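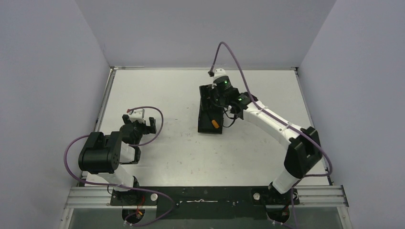

Barry Sowerby wrote back after the July run-through that a talk on teaching by hand should start with what the person's hands are doing, and leave the software until later. I have moved the slides to match. Notes follow the new order.

Reading time: 3 min

Opening. Say who I am and that the work was done at Luris with the people from Girard. Two ways to show a robot a task: take hold of the arm and move it, or drive it from somewhere else with a second device. We have used both. Leave this slide up while people sit down.

Moving the arm by hand. Quick to learn. A new person gets a usable recording on the first morning. The trouble is that the person's own hands and sleeves end up in the camera view, and the robot won't have those in view when it runs alone. Also, with two arms, one person can't guide both well. Pause here and ask who has tried it.

Remote control. The operator holds a pair of small leader arms and the arms on the table follow. Hands stay out of view. The cost is that you lose touch. You can't feel the gripper close, so beginners squeeze too hard and keep squeezing. At Kokarholm we gave operators 25 practice runs before we kept anything. Most of them said the wrist was the hard part.

The task. On the first slide the right arm is over the black tray, and there is a tool with an orange handle in the tray. Point at the handle. Reaching down into a tray is harder to show than picking from a flat table, as the rim limits which way the gripper can come in. Tell them to watch the angle of the wrist when the clip runs.

Cables. Mention the purple ones and how far they loop out from the arms. An operator has to learn where the slack goes. Don't spend more than a minute on this.

How many recordings. We collected 500 for this task. The first batch was done by one operator and the robot copied her habits, including a short stop before each grasp. Two operators gave us more variety but some of it was bad. We ended up writing one page of rules:
Start from the same rest pose.
Don't correct a bad grasp more than once. Throw the run away.
Move at a speed you could keep up all day.
Leave the other arm still if it has no job.

Mistakes. Be plain about this one. For 7 days the clocks on the two arms were out of step and we didn't check. All of those runs went in the trash. Erkia now has a check at the start of each session and it takes 2 minutes.

What I would do again. Remote control for anything with two arms. By hand for single moves, such as setting a rest pose. Take questions here and go back to the first slide if there is time.

Comments

tmk: Did the short stop go away when you added the second operator?

Author: It got shorter. We still see it on the tray task.

rowan_b: We had the same clock problem. Please post the page of rules as a separate file.

Ilse: I heard the talk and the part on squeezing too hard was useful. Our grippers wear out fast and I think that is why.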